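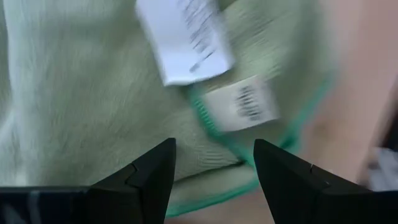
Soporte, primera respuesta: hemos recibido el aviso sobre la orden stop que no saltó en EUR/NOK. Para revisarlo necesitamos el número de orden, la versión de la plataforma y el registro de la sesión. No reinstale el terminal todavía, porque se borra el historial local.

**Ticket 1556 — Stop loss no ejecutado al precio fijado**
Producto: terminal Bandach, cuenta con ejecución a través de Dalwood
Prioridad: media
Estado: cerrado

**Cliente, martes, 9:40**

Adjunto el registro. Versión de escritorio, actualizada en julio. Resumo lo que pasó:

- Posición corta en EUR/NOK abierta por la tarde.
- Stop de compra colocado 200 puntos por encima de la entrada.
- El gráfico de la plataforma toca el nivel a las 23:02 y vuelve a bajar.
- La posición sigue abierta hasta las 23:04 y se cierra 57 puntos peor que el stop.

No discuto que haya deslizamiento a esa hora. Lo que no entiendo es que el gráfico marque el toque a las 23:02 y la ejecución llegue 2 minutos después. Tengo alertas en el mismo nivel y tampoco saltaron a las 23:02.

**Soporte, 11:15**

Registro recibido. Primeras comprobaciones:

1. La orden estaba activa en el servidor. No era una orden guardada solo en el equipo del cliente.
2. No hay desconexiones entre las 22:50 y las 23:10.
3. El tipo de activación del stop figura como «último precio». En una posición corta lo habitual es «precio de venta al cliente» (ask), que es con el que se recompra.

Pedimos al cliente que confirme el punto 3 en Preferencias > Órdenes > Activación y que indique qué fuente de precios usa el gráfico.

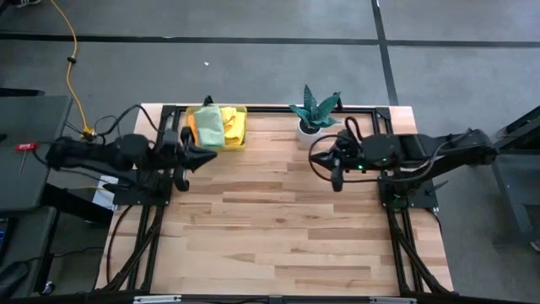 El cliente contesta que nunca ha tocado esa opción, que antes de la actualización aparecía «ask» y que el gráfico está puesto con la fuente Tennant, la que venía por defecto en su plantilla.

**Soporte, 12:30**

Con eso se explica una parte. La fuente Tennant es indicativa: agrega cotizaciones de varios proveedores y no coincide siempre con el precio de Dalwood, sobre todo en el cambio de sesión, cuando se abre la horquilla. El toque de las 23:02 existe en Tennant. En el libro de Dalwood el máximo de ese minuto queda por debajo del nivel.

Queda por aclarar el cambio de «ask» a «último precio». Lo hemos reproducido así:

- Perfil creado con la versión anterior, activación en «ask».
- Actualización sin cerrar el espacio de trabajo.
- Al reiniciar, el campo aparece vacío y el terminal aplica «último precio».

Si se cierra el espacio de trabajo antes de actualizar, el valor se conserva. Trasladado a desarrollo como error de migración de preferencias.

Solución provisional para el cliente:

1. Cancelar las órdenes stop pendientes. Cambiar la preferencia no modifica las ya enviadas.
2. Seleccionar «ask» para las compras y «bid» para las ventas, y guardar el perfil.
3. Cambiar la fuente del gráfico a Dalwood y activar la línea de ask.
4. Volver a colocar las órdenes y comprobar la columna «Activación» en la ventana de órdenes.

**Soporte, 16:05**

Revisada la secuencia en el libro de Dalwood. A las 23:03 el ask supera el nivel del stop. El último precio no lo hace hasta las 23:04, y ahí se activa la orden. Con la configuración anterior habría saltado un minuto antes. Enviamos el cálculo de la diferencia al departamento de ejecución, que decide sobre el ajuste.

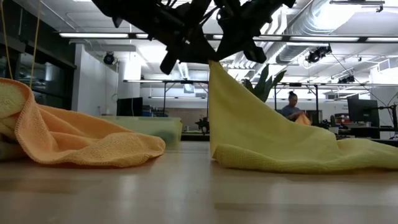
Ejecución responde que acepta el ajuste y que se abonará la diferencia entre el primer ask disponible por encima del nivel y el precio de cierre. No incluye la parte que se debe a la fuente del gráfico, ya que a las 23:02 no había precio negociable en ese nivel.

**Cliente, 17:20**

De acuerdo con el ajuste. He seguido los cuatro pasos y la columna muestra «ask» en las dos órdenes que he vuelto a poner. Una duda: uso también las alertas de Stinberg en el móvil. ¿Toman el precio del terminal o el suyo propio?

**Soporte, 17:45**

El suyo propio. Stinberg no lee el libro de Dalwood, así que la alerta puede llegar antes o después que la ejecución — o no llegar, si el toque es muy breve. Para avisos ligados a una orden, use las notificaciones del propio terminal en Preferencias > Avisos.

**Notas de cierre**

- Causa principal: preferencia de activación perdida al actualizar.
- Causa secundaria: gráfico con fuente distinta a la de ejecución.
- Ajuste: aceptado, pendiente de abono en cuenta.
- Error de migración: abierto en desarrollo, sin versión asignada.
- Artículo de ayuda sobre tipos de activación: pendiente de añadir el aviso de cerrar el espacio de trabajo antes de actualizar.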